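十一月，把盒子留下来

我学中文第九年了，写长文章还是慢，请读的人原谅。我的老师钱玉兰（Yulan Qian）说，写博客不要等到句子都漂亮才写，所以我写。

这个月我在整理抽屉。家里有一个很深的抽屉，里面都是空盒子。手表的盒子，耳机的盒子，茶叶的盒子，还有一些我已经不记得装过什么。我的朋友 Sølve Berge 来喝咖啡，看见了，他说：“你是收集盒子，还是收集空气？”我想了一会儿，觉得两个都有一点。

在挪威，我们小时候也留盒子，但是留的是饼干铁盒，里面放纽扣和线。我外婆在 Haugland 的房子里有一个柜子，专门放这种铁盒，最大的长四十厘米，打开来是别的铁盒。小的纸盒子她不留，她用来生火。所以我现在留小盒子，也许是因为小时候看它们被烧掉，觉得可惜。中文的“可惜”这个词我很喜欢，挪威语里没有一个词正好等于它。

我给自己定了一个规则：每个盒子拿到桌子上，打开，盖子和底分开，看一看里面。如果能想到一个用处，就留。如果想了一杯茶的时间还没有想到，就送走。这个规则很慢，一个晚上我只能做完抽屉的一个角。

最难决定的是小的黑盒子。它们做得太好了，外面是亮的黑色，手指碰一下就有印子，里面还有一个白色的框，四个角是圆的。用来装东西其实不太方便，白框占了很多地方。可是把白框拿掉，盒子就变得很普通。 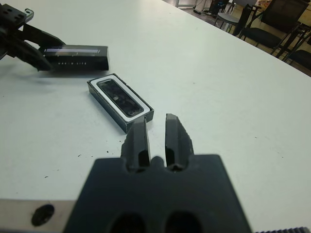 第70期

白框中间的那一块，颜色像有烟的玻璃，半透明的，灯照在上面有一个小小的亮点。我查了词典，“烟灰色”和“茶色”都有人用，我不知道哪一个更对。钱老师说，茶色偏黄，烟灰色偏黑。那么应该是烟灰色。学一个颜色的名字，比整理一个抽屉还要费时间。

我放盒子的时候喜欢斜着放，不和桌边平行。Sølve 说这样看着不舒服，他是做家具的，在 Furnar 工作过，什么都要对齐。我说斜着放，长的一边和短的一边都能看见，比较容易想出用处。他不同意，不过他帮我把茶叶盒子全部排成了一条直线，我也没有反对。

现在说一下结果。茶叶盒子留下了，放种子。耳机的盒子送走了。手表的盒子留了一个，放备用的纽扣，这样也算对得起外婆。黑色的小盒子我还没有决定，先放在书架上，Keka 词典的旁边。Ollora 的纸袋我本来不想写，但是它们也在抽屉里，一共二十个，都折得很平，全部给了楼下的邻居，她卖自己做的果酱，正好需要。

上一期有读者问我，盒子的“底”和“盖”，中文里是不是也可以说“下面”和“上面”。我问了钱老师，她说口语可以，别人会明白，但是“盒底”和“盒盖”更清楚。我以前一直说“盒子的帽子”，很多年没有人纠正我，大概大家觉得可爱。

下一期我想写绳子。抽屉的最里面有一团绳子，很多颜色，我还没有敢把它拿出来。如果你也有解绳子的办法，请写信告诉我，句子请写得简单一点。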